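Labeling and Case Packing Line – Pre-Start Inspection Checklist, with Comments

Kimton plant, Line 2
Checklist kept by Duygu Duman, comments by Duygu Duman and Yevdokiia Dmytriv
Revised in March

A word before you begin. Many of you have walked this line more times than you could count, and I know that a checklist can feel like a chore when the first pallets are already waiting at the infeed. Please take it slowly all the same. Tick each item only after you've put your own eyes on it, and if something bothers you that isn't on the sheet, write it in the comments and come find me. I would much sooner read ten small remarks than hear about one of them at lunch.

The line must be stopped and locked out for sections 1 through 4. Section 5 is done with power on and two people present.

1. Infeed conveyor and accumulation table

[ ] Emergency stop buttons at both ends pressed, checked, and reset
[ ] Side guards in place, all thumb screws finger tight
[ ] Chain free of broken links, glass, caps, and stray labels
[ ] Drip tray emptied
[ ] Floor dry within arm's reach of the conveyor

Comment (D.D.): The button at the infeed end has always been a bit stiff. It does work, but you need to push it with your palm and mean it. Maintenance has a new one on order from Skitau, and until it comes in please test that button first, while you're fresh and paying attention.

Comment (Y.D.): I found label backing wound around the tail roller again. Please reach in from the far side, where there's more room for your hand, and use the plastic hook. No knives near the belt.

2. Labeling station

[ ] Interlock on the front door stops the labeler when opened (record from last powered test)
[ ] Interlock on the rear door, same
[ ] Label web threaded according to the drawing inside the door
[ ] Glue pot lid closed, no strings hanging from the roller
[ ] Vacuum drum clean, pads not torn
[ ] Wiping brushes seated and not bent backward
[ ] Change parts match the bottle on today's order

Comment (D.D.): On change parts, I'd like to ask for a little patience. The star wheels for the round bottle and the ones for the slightly taller round bottle look so much alike that even Yevdokiia, who has been setting this machine up for years, puts them side by side to be sure. The number is stamped on the underside. Turn it over and read it out loud to your partner – it sounds silly and it takes no time at all.

Comment (Y.D.): He is welcome, or she is welcome, whoever put the spare brushes in order by length. Thank you! It made my morning. If we could keep the drawer that way through the night shift I'd be very happy.

Pump bottles go through the labeler with the head locked down and turned in line with the direction of travel. Any bottle with a raised or crooked head comes off by hand at the accumulation table, before the screw. A raised head will catch on the top stabilizing belt, and then you have a fallen bottle in the star wheel and a jam to clear.
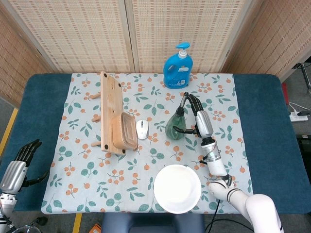
3. Case erector and packer

[ ] Case magazine loaded, flaps all facing the same way
[ ] Suction cups soft and round, no splits
[ ] Gripper head hangs level at rest
[ ] Air pressure gauge reads in the green band
[ ] Air line to the lift cylinder has no rubbing or kinks
[ ] Safety bar inserted before anyone reaches under the head

Comment (D.D.): The safety bar is the item I care about most on this whole sheet, so forgive me for going on about it. Locking out the power doesn't hold the head up. The air does that, and air leaks away quietly. The bar goes in first, then your hands, and at the end your hands come out and then the bar. If the bar is missing from its hook, the inspection stops right there and you call me or the shift lead. I won't be cross with anyone for stopping.

Comment (Y.D.): Two suction cups on the left row were hard as old pencil erasers, so I changed them. Spares are in the Tshabalala cabinet, second drawer. Please write down what you take, because I do the reordering from that list and my memory isn't what it used to be.

4. Case sealer and outfeed

[ ] Tape head blade guard springs back when released
[ ] Tape roll has enough left to start the run
[ ] Side belts tracking in the center of their pulleys
[ ] Outfeed rollers all turn freely by hand
[ ] Walkway to the pallet area clear
[ ] Load sign at the outfeed platform readable (limit 500 lb)

Comment (D.D.): Wear the cut-resistant gloves for the blade guard test, please, every single time. The guard should snap back briskly. If it comes back lazily, it's usually dried adhesive in the pivot, and a cloth with a little cleaner will sort it out. Give the cleaner time to evaporate before you load tape.

Comment (Y.D.): The platform sign had been wiped so often that the number was going. The print room made a fresh one and it's up now, nice and large. The limit covers the pallet, the cases, and you, if you happen to be standing there too.

5. Powered checks, two people

[ ] Lockout removed by the same person who applied it
[ ] Start warning horn heard from both ends of the line
[ ] Each guard door opened in turn, line stops each time
[ ] Low-speed run with empty bottles, no rubbing or knocking
[ ] Date code on the label clear and in the right spot
[ ] First full case opened and looked over

Comment (D.D.): One of you stands at the panel and the other walks. Agree on your hand signals before the horn, since with ear protection on you won't hear each other at all. If you lose sight of your partner, press stop. You can always start again.

Comment (Y.D.): There is a light knocking at low speed near the discharge star wheel. We listened to it for quite a while, and I believe it's the wear strip from Kisik working loose at one corner. It went away when I tightened the screw. Next inspector, please listen at the same place and write down what you hear, even if you hear nothing.

Open items

Infeed emergency stop button: replacement on order. Still in use, tested at each start.
Discharge wear strip: watch and listen. Replace at the next planned stop.
Rear door of labeler: hinge a little dry, grease when convenient.

Signing off

Both inspectors sign, with the time, and the sheet goes in the green binder by the line office door. If you ran out of room for comments, use the back – Yevdokiia and I read both sides.

Inspector 1: ____________ Time: ______
Inspector 2: ____________ Time: ______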